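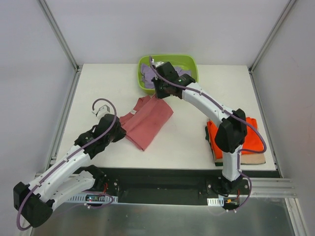
Rizk Laundry Basin, lime green: five months of folding later

I should say up front that I came to this basin by way of disappointment. For years I carried washing around in a woven hamper that I loved the look of, and it snagged every knit I own (the gray cardigan my sister gave me has never been the same). So when the Rizk went on sale at the home store in Stendstead one Sunday, I bought it mostly for the color and figured I would find out about the rest later.

Well, I have found out, and I like it even more than I expected to!

What it's like to use

The best thing about it is the rim. It's good and thick, so you can get your whole hand around it, and it doesn't dig into your fingers on the stairs the way the thin-lipped ones do. The corners are rounded and the sides slope, so nothing catches when you pull a shirt out from the bottom. I have 21 stairs between my dryer and my folding table, and I notice a bad handle by the fourth one.

I keep it at the back of a white table while I fold, with the unfolded things inside and the finished pile at the front right, where I can reach it. T-shirts get spread out in the middle. Having the basin against the back edge leaves the rest of the table free, and that matters with long shirts, which always seem to want a bit more table than there is. Mine will happily slide off the front if I look away to answer the phone.

The color turns out to be more than a bit of fun, too. A purple cloth at the bottom of a lime green basin is awfully hard to miss, and I used to leave a sock or a washcloth behind in the hamper nearly every week.
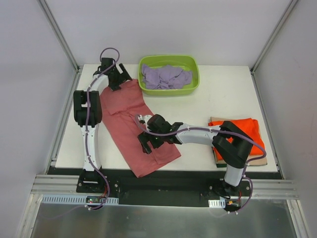

What I'd change

It's a basin, so there are no air holes, and I wouldn't leave damp towels sitting in it overnight. I did that once in August and had to wash the whole lot again. It's also on the small side for a family. One load of T-shirts and dishcloths is fine, but sheets spill over the top, and a comforter is out of the question.

I wish it nested better, too. I bought a second one for my neighbor Bent Þórarinsdóttir, and getting the two of them apart in the back of the car took both of us and some language.

Compared with the Pivport

I had a Pivport folding basket before this, the collapsible kind. It stores flat, which is lovely in a small apartment, but the sides buckled when I carried anything heavier than pillowcases. If you're short on closet space you may still prefer it. I'd take the plain old basin every time, and I've gotten used to keeping it on top of the washer.

Would I buy it again? Yes, and in the same green. I give it 9 out of 10, with the missing point for those wet towels.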